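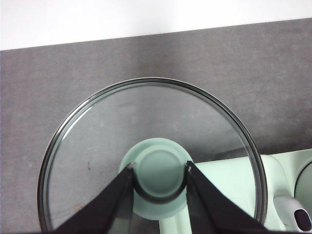 Skip to content | Journal | Current issue | Methods notes | Archive

Reading time: 17 minutes (full paper)

4. Evaluation of the Frerichs two-finger wrist kit

4.1 Product under review

The Frerichs kit is sold by Vustgate as a retrofit for light collaborative arms. It is supplied as a gripper body, a pair of interchangeable fingers, a small camera with its mounting bracket, and a software licence that covers grasp teaching and trial logging. The supplier offers three service levels. The review unit was leased at the middle level, which includes remote commissioning and one replacement set of fingers per year. The Galldale laboratory paid the standard lease rate and received no discount. Vustgate was given a draft of Section 3 to check for errors in the technical description, but did not see the results reported here before submission.

The kit was chosen over two competing offers because its documentation makes a specific claim about kitchenware. The product guide states that the fingers will hold "common domestic knobs and handles" without a change of fingertip. Claims of this type are seldom defined closely enough to be tested. For the present study, the claim was taken to mean that an operator with one day of training could teach a grasp on an ordinary household object and have the arm repeat it with acceptable reliability, using only the parts and software supplied.

4.2 Objects and task

Six household objects were selected: a pot lid with a central knob, a lidded sugar bowl, a mug, a wooden spoon, a small saucepan and a salt grinder. All were bought from ordinary retail stock, and none was modified. The pot lid received the greatest share of the trials. A lid is a demanding object for a parallel gripper. The part that can be held is small in relation to the whole, the weight is spread well beyond the fingers, and a grasp that is slightly off centre will cause the lid to tilt as it leaves the surface. Figure 4 shows the closed grasp on the knob as recorded by the wrist camera.

Figure 4. Wrist camera view of the pot lid trial. The fingers are closed on either side of the green knob. The grey work surface is visible through the glass.

Transparent objects present a second difficulty. The colour and texture of the bench pass through the glass, and the vision software must rely on the rim and the knob to establish where the lid is. In the Frerichs software, the operator may mark either feature as the reference for the approach. The knob was used as the reference in all of the trials reported in this section. A short pilot in which the rim was used instead is described in Appendix B and was not continued.

4.3 Procedure

Each trial began with the arm at its rest position and the object placed by hand within a taped area of the bench. The arm approached from above, closed the fingers, raised the object, held it, and returned it to the bench. A trial was recorded as complete if the object was returned within the taped area without having been dropped or touched by the operator. A trial in which the fingers closed but the object slipped on lifting was recorded as a partial failure. All other outcomes were recorded as full failures.

Other kitchen items were left on the bench in a portion of the trials, in keeping with the conditions under which the kit is marketed. Their positions were not fixed. The operator was instructed to leave them wherever they would ordinarily stand, provided that the arm could complete its path.

A total of 1,787 trials were logged across the six objects, of which 300 were set aside for detailed review by a second assessor. Roya Sharifi carried out this review from the recorded wrist footage, without access to the outcome entered by the operator. The two assessors disagreed on 17 trials. Most of these concerned the boundary between a partial failure and a complete trial, where an object had shifted in the fingers but had not fallen. The wording of the scoring guide was revised as a result, and the disputed trials were settled by discussion.

4.4 Observations on use

Teaching a grasp on the kit was straightforward once the camera had been calibrated. The operator guided the arm by hand to the desired position, confirmed the view on the screen, and saved the approach. The calibration itself was less satisfactory. The procedure in the printed guide did not match the installed version of the software, and commissioning was delayed until Vustgate issued a corrected page in November.

The placement of the camera was generally favourable. With the mount at its factory setting, the fingertips and the held part of the object remained in view at the moment of closing, and this was of considerable help in the second assessor's review. For wide objects such as the lid, however, the near part of the object fell outside the view at close range. The operator could therefore confirm the grasp on the knob, but could not confirm from the same footage whether the near edge of the lid was clear of other items. A second, fixed camera would address this. Vustgate lists one as an optional extra, but it was not part of the leased package and has not been assessed.

Glare on glass was noted in many of the operator's comments. It did not prevent the software from finding the knob under the overhead lighting used in the laboratory – but the trials were conducted in one room only, and the finding should not be extended to kitchens with strong daylight.

4.5 Service and support

Support requests were submitted through the supplier's web portal and were answered by the Grostum service centre. Replies were courteous and, for the most part, technically sound. Two requests concerning the export of trial logs were closed before the matter had been resolved and had to be reopened. The replacement fingers were ordered under the lease in the ordinary way and fitted by the operator with the tool provided.

Purchasers considering the middle service level should note that on-site visits are not included. Laboratories without a technician of their own may find the upper level better suited to their needs, although its cost relative to the hardware is high. Lease terms and charges are set out in Table 5.

© December 2024 Galldale Laboratory. Correspondence concerning this paper may be directed to the laboratory office. Back to top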